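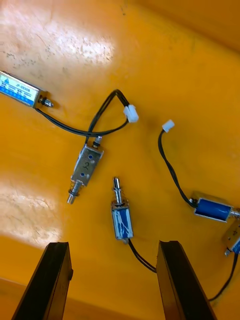
Häufige Fragen zu den Greifregeln für Schüttgut mit Kabel

Stand: 27. April 2026

Seit wir die Greifregeln für die Zellen in Prustasby veröffentlicht haben, kommen laufend Fragen herein, und darüber freuen wir uns sehr! Viele davon sind so gut, dass sie den Text der Regeln schon verändert haben. Gesammelt haben die Antworten Aicha Ramadan und Cornel Roman. Wer etwas vermisst, schreibt uns einfach.

Für welche Teile gelten die Regeln überhaupt?

Für alles Kleine, an dem eine Leitung hängt und das ungeordnet in einer Kiste oder Schale liegt: Hubmagnete, kleine Motoren, Sensoren, Mikroschalter, Lüfter. Teile ohne Leitung laufen weiter nach der alten Anweisung aus Grirnham, und die ist immer noch prima.

Warum braucht es dafür eigene Regeln?

Weil ein Teil mit Kabel eben zwei Körper hat: einen harten, den der Greifer gut fassen kann, und einen weichen, der macht, was er will. Ein Hubmagnet wiegt wenig, aber seine Zwillingslitze kann unter dem Nachbarn liegen, sich mit dessen Litze verhaken und beim Anheben alles mitnehmen. Genau das macht die Aufgabe so spannend (und manchmal auch zum Haareraufen).

Wo darf der Greifer zufassen?

Am Gehäuse oder am Metallrahmen, immer an zwei gegenüberliegenden Flächen. Nicht am Stößel, nicht an der Feder, nicht am Stecker und niemals an der Litze. Ein am Stößel gehobener Magnet pendelt, und der Stößel kann sich im Rahmen verschieben. Ist am Gehäuse kein Platz für beide Finger, wird das Teil zurückgestellt und ein anderes gewählt.

Und wenn die Litze unter einem anderen Teil durchläuft?

Dann kommt zuerst das obere Teil dran. Lässt sich nicht erkennen, welches oben liegt, hebt der Arm das gewählte Teil langsam ein kleines Stück an und wartet. Bewegt sich ein zweites Teil mit, wird wieder abgesetzt. Ehab Mahrous hat diesen Probehub aus der Kabelbaumfertigung mitgebracht, und wir möchten ihn nicht mehr hergeben!

Wie viele Teile dürfen in einer Schale liegen?

So viele, dass zwischen den Gehäusen noch Boden zu sehen ist. Eine feste Stückzahl haben wir bewusst weggelassen, sie passt ja doch nur zu einem einzigen Bauteil. Gestapelt wird nicht. Wer beim Einfüllen merkt, dass sich ein Knäuel gebildet hat, löst es vor dem Start von Hand, bei gesperrter Zelle.

Welche Farbe soll der Boden haben?

Eine, von der sich Metall und schwarze Leitungen gut abheben. Orange und Gelb haben sich bei uns bewährt. Vorsicht aber mit glatten Oberflächen: Unter einer hellen Lampe entstehen Glanzstellen, in denen die Farbe fast ins Weiße kippt, und dort hebt sich ein weißes Steckergehäuse kaum noch ab. Also Lampe versetzen oder streuen, nicht einfach heller drehen. Kleine Kratzer und Scheuerspuren sind kein Grund, eine Schale auszusortieren. Staub dagegen bitte auswischen.

Dürfen wir die Teile beschriften?

Ja, gern. Eine Ziffer mit dunklem Stift auf der Rahmenfläche reicht völlig und hilft ungemein, wenn man später einen Fehlgriff nachvollziehen will. Bitte nicht über ein Typenschild schreiben. Eingerissene Etiketten sind in Versuchsschalen erlaubt, in der Produktion werden solche Teile aussortiert.

Müssen alle Teile vom selben Typ sein?

In der Produktion ja. Für Versuche dürfen Bauformen gemischt werden, etwa offene Rahmen neben umklebten Gehäusen. Das ist sogar erwünscht! Jede Bauform braucht dann aber einen eigenen Eintrag im Greifblatt, mit Fingerweite und zulässigen Flächen.

Wie viele Griffe braucht eine Freigabe?

400 Griffe je Bauform, davon 200 mit mindestens einer Litze, die eine andere kreuzt. Die zweite Zahl wurde in der Runde mit Rernavcombe lange diskutiert. Radek Sýkora wollte mehr, Finbarr Quinlan weniger, und am Ende blieb es dabei. Abgebrochene Probehübe zählen als Griff und werden getrennt notiert.

Gibt es schon Erfahrungen?

Ja, und schöne! Beim ersten Durchgang nach den neuen Regeln hatten wir 103 abgebrochene Probehübe, beim zweiten nach dem Umbau der Beleuchtung nur noch 36. Ob das allein am Licht lag, wissen wir nicht – das Greifblatt wurde im selben Zeitraum auch überarbeitet.

Was gilt für die Fingerflächen?

Matt und ohne scharfe Kanten. Eine kleine Fase oben an den Fingern ist Pflicht, damit eine Litze abgleitet und nicht eingekerbt wird. Die Flächen werden zu Schichtbeginn angesehen und bei Riefen getauscht, immer beide zusammen.

Muss der Magnet beim Greifen stromlos sein?

Unbedingt. In der Schale ist nichts angeschlossen, auch nicht zum schnellen Ausprobieren. Die Funktionsprüfung findet am Prüfplatz statt, nachdem das Teil in der Aufnahme sitzt.

Ersetzen die Regeln die Risikobeurteilung?

Nein. Sie beschreiben gute Praxis beim Greifen. Schutzbereich, Geschwindigkeit, Kräfte und Sperren werden für jede Zelle eigens beurteilt, und zwar vor dem ersten Lauf. Bei Radwan liegt dafür ein ausgefüllter Vordruck zum Abschauen bereit.

Wie schlage ich eine Änderung vor?

Kurz aufschreiben, was beim Greifen passiert ist, welche Bauform es war und welche Regel nicht gepasst hat. Dazu die Nummer vom Greifblatt. Alle Vorschläge gehen an Cornel Roman, und wir lesen wirklich jeden einzelnen!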